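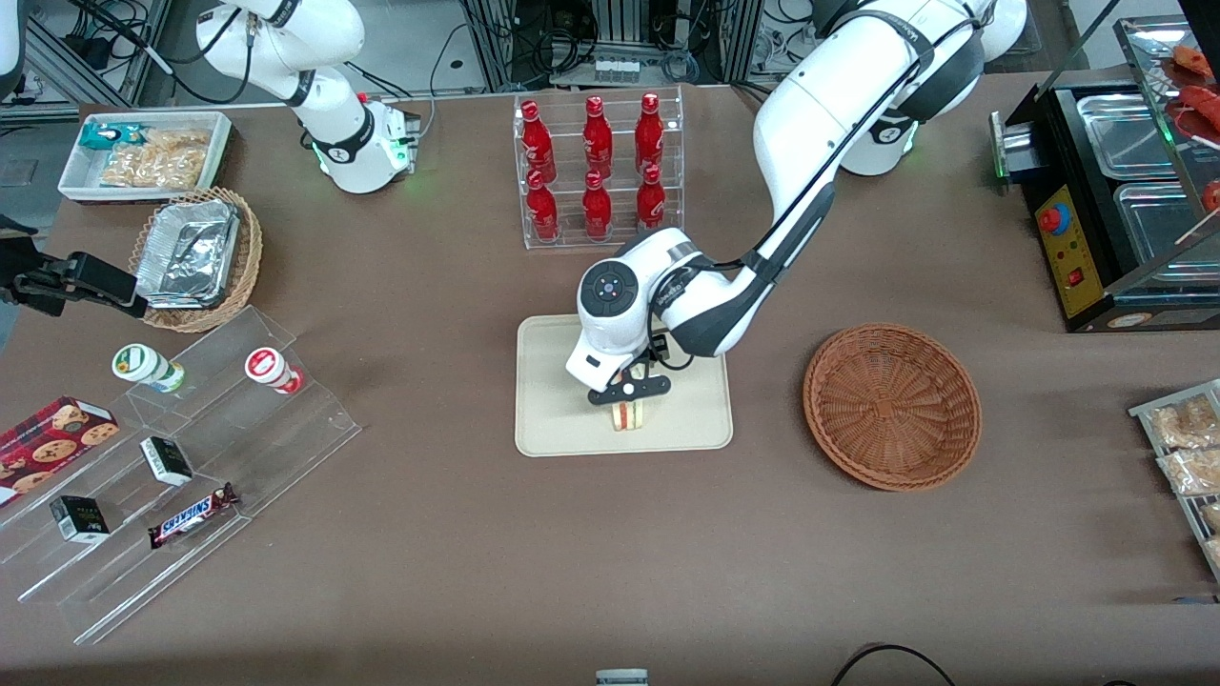
Ticket 2101: Second set of gripper fingers, quote and budget line
Queue: Equipment planning
Opened by: Inês Vilela
Assigned to: Gunnlaugur Hviid
Status: Waiting for supplier

Inês Vilela, Thursday, 9:40
I open this ticket so the question of fingers does not get lost again in the e-mails. For the snack counter work we use the black fingers on the left arm. They are acceptable for the boxes and the chocolate bars. For the sandwich I am less satisfied. The bread is soft, the filling is in layers, and the grip has to be light but must also hold until the tray. I would like to buy one set of soft fingers from Ultent before the budget closes in May. Their list price is $1737 for a pair, without freight.

Gunnlaugur Hviid, 10:15
Thank you, Inês. Three questions before I ask for the formal quote.
1. Do you want one pair or two? Both arms are on the same counter.
2. Does the price include the adapter plate?
3. Have you tried a lower closing force with the fingers we already own? Finance will ask me this.

Inês Vilela, 10:52
1. One pair, for the left arm. The right arm can wait until next year.
2. Not included. The adapter is $200 more.
3. Yes. I went down in small steps on Tuesday's setting and made notes. At the low end the sandwich slips when the wrist turns. At the high end the bread keeps a mark. There is a setting between them that works, but it is narrow and it changes with the filling.

Svend Bundgaard, 11:30
I look after the Brurby account, so I add their offer for comparison. They have silicone covers which go over existing fingers, $100 for the pair, and no adapter is needed. Delivery is faster too. I do not know how they behave on the foil containers or on the small crackers bags. Can somebody check if the cover is approved for contact with food? Their sheet does not say it clearly.

Heiðrún Fogh, 13:05
I called Brurby. The cover is not approved for unwrapped food. For wrapped products it is fine. The sandwich is the only item we handle without a wrapper, so it is exactly the wrong one.

Gunnlaugur Hviid, 13:20
Then my proposal is this. We buy the Brurby covers now from the small parts line, for the wrapped items. The Ultent pair with adapter goes in the May request under project Jukutska. I have asked Ultent for a written quote including freight. Sólveig Þorgeirsson must sign, as it is her cost centre.

Inês Vilela, 13:34
I agree. Please ask also for the price of spare finger pads.

Gunnlaugur Hviid, 13:41
Added to the request. Ticket stays open until the quote arrives.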